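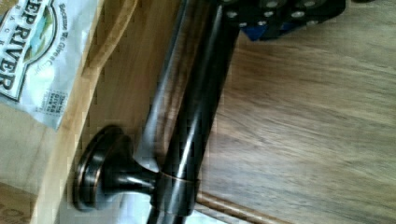
I have lived in rented flats since 2006, and in all of them I had the same quarrel with the kitchen: where must a thing wait when it is not yet in its place? I do not mean the things which already have a home, like the plates and the pans. I mean the things that arrive. A towel bar, for example, in dark bronze with a small copper ring near the end, will lie across the board and the table beside a bag of Deep River crisps, and for as long as it lies there, it belongs to the kitchen as much as the kettle does. Nobody planned this. But I have come to believe that a kitchen should be judged by how it treats such guests.

The fashion is against me. The people who sell kitchens, and many who write about them, want the worktop clear. When I moved to Clanden, the agent showed me a kitchen with nothing on any surface, and she was proud of it. I asked her where one puts the shopping. She opened a tall cupboard and then another one, and I understood that in this kitchen the shopping was supposed to disappear before anybody had seen it.

My friend Joana Brandão follows this rule with real discipline. Every evening at 9 she clears her worktop to the last spoon, and it takes her six minutes, she has told me, if her sons do not help. I admire it. I have also eaten many times at her house, and I have noticed that she cooks the same four or five dishes. When I asked her about it, she answered that everything else is "too far inside". The good vinegar is behind the flour, and the flour is behind a door. What she cannot see, she doesn't cook.

Against this I put the house where I grew up, in Peixoto, where the kitchen table was the office, the workshop and the pantry. My mother repaired a lamp on it while the beans were boiling. There was fruit, there was a box of screws, there was always somebody's homework. It was not beautiful, and sometimes it was not very clean, and I do not want to pretend that I miss the screws. But when I needed something, I stood in front of the table and I looked, and usually I found it.
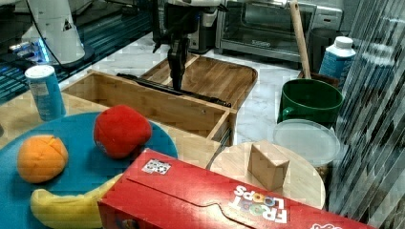 Cereal, a plate of toy fruit, a crate and a tray, all on one worktop.

I can hear the objection, because my sister-in-law Beatriz Arruda has made it to me more than once. She says that a full surface makes a tired mind. She comes home from work, she sees the box of cereal lying on its side and the children's toys on a plate, and she feels that a second job is waiting for her. I take this seriously. Not everyone who lives in a house has to tidy it in the same measure, and it is easy to defend disorder when another person will put it away. In our family it was my mother who put it away, and she was never asked if she found it charming.

So my proposal is a modest one, and it begins with containers. An open crate, a tray with a raised edge, a shallow bowl: these permit a thing to be out and still to be somewhere. The tray says that what is inside it has been seen and will be dealt with. I prefer them open, without lids. Things which go into a box with a lid in August are found by us at Easter, and we have bought them again in the meantime. I myself own three tape measures for this reason.

Last year I bought a crate from Haveck, a small shop near the station, and I put it at the end of the worktop where formerly the post was falling on the floor. In it go the things that arrive. When it is full, I empty it, and until then I leave it in peace. Beatriz has one also, although hers is bigger and she says that it was her idea.

What I would ask from those who design kitchens is to leave a piece of worktop for this purpose, 60 centimetres would be enough, not under a cupboard and not beside the cooker. In the brochure from Distia, which I still keep, each kitchen has a place for wine bottles and a drawer with divisions for spices. I looked through all the pages for a place where one could put down a towel bar until Saturday's visit of the man with the drill. I did not find it, and mine has been on the table ever since.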